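By February I had the budget down to one page, and I was pretty proud of that page. One arm, one gripper, one rack, eighteen months to make the money back. I'd even left a line at the bottom for "other," which shows you how much I knew about buying equipment.

İlker Eren read it standing up, coat still on, and asked me where the bins were.

"What bins?"

"The bins, the trays, the rollers. The stuff the arm is supposed to pick up." He dropped the page on my keyboard and walked me down to the rack.
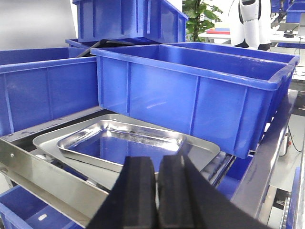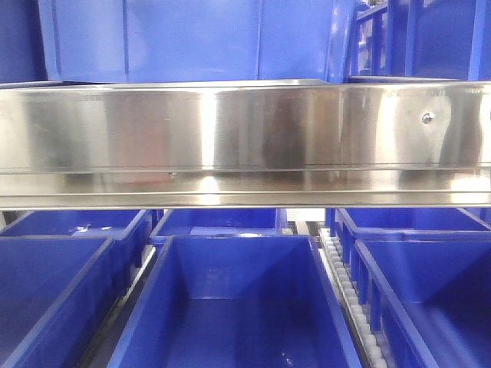 Blue plastic and shiny steel, every day for months, and I'd never once thought of it as something a person had to order!

"Sellarell wants a minimum of 300," İlker said. "You can't buy a dozen. I tried – I begged, if you want to know."

"We don't need 300 bins."

"We will if Rulutura signs."

So that was my afternoon gone. I called Sellarell and got put on hold with the same ten seconds of flute over and over, and while I waited I opened the Trutik quote again and found a second page I'd somehow never scrolled to. Spare finger pads. Cable. A service visit, travel not included (travel from where? it didn't say). I added it all up twice because the first total made me feel a little sick, and the second one was worse, since I'd left out the cable.

At 3 I carried the new budget up to Necati Sarıgül. It was four pages now. His family name is on the building and he reads numbers the way other people read menus, straight to the right-hand column.

"Last week this was one page," he said.

"Last week I forgot the bins."

He took off his glasses and looked at me for a good long while. My stomach growled, I'd skipped lunch for the flute.

"In my father's first plan," he said, "there was no money for a door. We had a beautiful press and no door. He hung a carpet." He put his glasses back on and turned to page two. "What is a finger pad, and why do we need 10 of them?"

I pulled up a chair and started explaining.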